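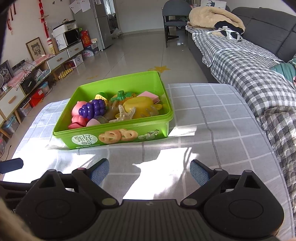

Oana Cârstea
Lecturer in Early Childhood Studies, Neldale College

Chapter 4
Putting Things Together: How Children Learn to Sort

Give a three-year-old a heap of odds and ends and wait. Sooner or later something will be put next to something else. It might be two spoons, or all the blue things, or a button and a shell that seem to you to have no business being side by side. Ask why and you may get a shrug, or you may get a long story in which the button is the shell's uncle. Either way, the child has begun one of the great jobs of the human mind, and this chapter is about how that job gets done.

I love teaching this topic. Students often arrive expecting it to be a dry one, all coloured bears and plastic hoops, and within a week they are sending me photographs of their kitchen drawers. Sorting is everywhere once you start to look for it - in the way a library is laid out, in the aisles of a supermarket, in the words we use without a second thought. When you say "fruit" you are using a group that someone had to learn, and that someone was once you.

We will begin with babies, who can tell like from unlike well before they can say so. From there we move to toddlers and the early piles they make, then to the years between three and six, when children begin to hold a rule in mind and stick to it. The last part of the chapter looks at groups within groups: a spaniel is a dog, a dog is an animal, and all three words can be true of the same muddy creature on the rug.
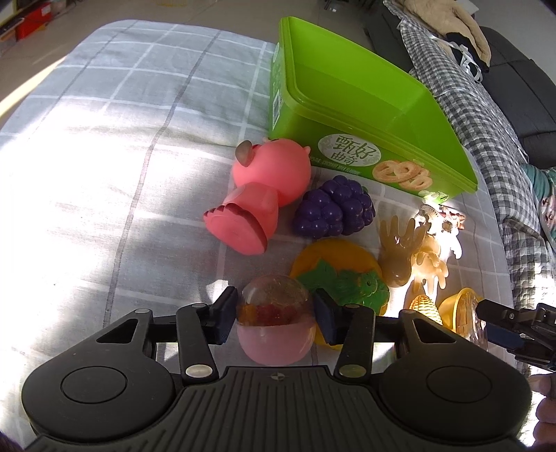 Figure 4.1 Pig, grapes, corn and a clear ball with a pink lower half. Would you group them by colour, by shape or by what they stand for?

What counts as the same?

Two things are never the same in every way. They are the same size, or the same shade, or they belong to the same person, or they both roll. To sort is to pick one of these ways and let the others go for a while, and that letting go is hard! A child who is sorting by shape has to ignore a red that is shouting for attention. Adults find it hard too, as you will see if you try to pair dark socks by thickness and leave their colour out of it.

It helps to have names for the main kinds of grouping. We will use three in this book.

Groups by look. These rest on what can be seen or felt: colour, size, shape, roughness. They need no knowledge of what a thing is for.

Groups by kind. Here a strawberry and a banana go together as fruit, although they share neither colour nor shape. The child has to know something about the world.

Groups by story. A dog goes with a bone, a key with a door, a boot with a puddle. Younger children are very fond of these, and for a long time writers treated them as a mistake to be grown out of. I don't see them that way, and I hope that by the end of the chapter you won't either. Cooks, gardeners and mechanics group by story all day long, and it serves them very well.

The Flelthorpe buttons

My favourite case comes from the nursery at Flelthorpe, where Dorin Cozma was a teacher for many years. He had been given a box of 1,245 buttons from a draper's shop that was closing down, and he put a scoop of them out each morning with a few shallow trays. He gave no instructions. At the end of the session he wrote down what was in the trays and what the children had said about it. By the summer he had notes on 347 sorts, which he later let me read in his kitchen over a very large pot of tea.

The notes are a joy. Colour comes up most often, as you would expect, and size after that. But there are also trays for "ones my nan has", "ones that are looking at you" (these had 2 holes) and, in November, "cold ones". The last puzzled me until Dorin explained that the metal buttons had been standing by the window. The children had found a perfectly good rule, and a grown-up would have needed to pick the buttons up to notice it.

We will come back to the Flelthorpe notes several times. For now, keep hold of one point: the rule a child is using may be sound even when you can't see it. Ask before you tidy. 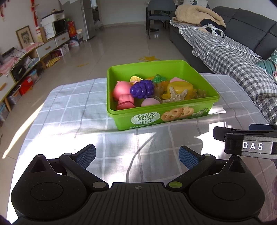 Figure 4.2 A biscuit tub of mixed toys on a checked cloth.

Sorting and talking

Do children need words in order to sort, or does sorting give them something to hang words on? People have argued about this for a very long time, and the argument is still lively. Section 4.3 sets out both sides. You will meet children who sort with great care and say nothing, and others who can recite "circle, square, triangle" while dropping all three into one pot.

Language matters in another way as well. Not every language draws its lines in the same places. I grew up speaking Romanian and came to English later, and I still remember my surprise that one English word, "blue", was expected to cover the sky at noon and the sea at night. Your own students or neighbours may have stories like this. Collect them!
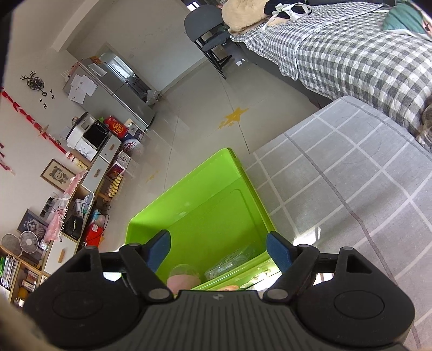 There is also the matter of leftovers. Every way of sorting produces a few things that won't go anywhere, and what a child does with them is well worth watching. Some make a new group of one. Some stretch the rule a little until the odd thing fits. Some hide it under the tray - and I have known adults do much the same with a tax form. Section 4.5 is given over to leftovers, and it is the part of the chapter I most enjoyed writing.

Before you read on

Find a drawer, a pencil case or the bottom of a bag. Tip out what is there and sort it. Write down your rule in one sentence, then put everything back in a heap and sort it again by a different rule. Do this until you run out of ideas, and keep going for five minutes after that. Swap rules with a partner and see whether they can rebuild your groups from your sentence alone. Keep your notes, as you will need them for the activity at the end of section 4.1.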